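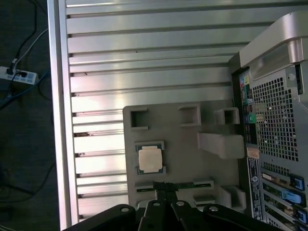
Jabari Obura

Section 6: Fitting the processor and memory

Have the parts within reach before you open the socket. A molded parts tray with recessed pockets keeps the chip and the memory from sliding around. Lay cables and power strips on the floor where you will not step on them.

Caution: Shut down the workstation and unplug it before touching the board. Wear a grounded wrist strap.

1. Remove the side panel and set it aside.

2. Release the retention frame and raise it on its hinge.

3. Hold the processor by its edges – never by the contact pads – and match its corner mark to the one on the socket.

4. Lower it straight down. Do not press on the heat spreader. 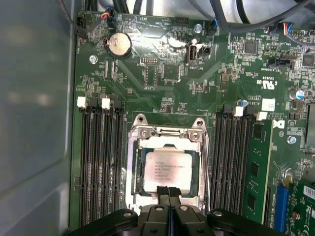
5. Close the frame and tighten the screws a little at a time, in the order given on the Busik parts card.

6. Open the latches on the memory slot you are using. Line up the notch, then push the module down evenly until it locks.

Note: With a single module, check the slot chart in the Kanagaratnam board booklet first. The slots on either side of the socket are numbered separately.

Leave the coin-cell battery in place unless you need to clear the settings (see Section 9).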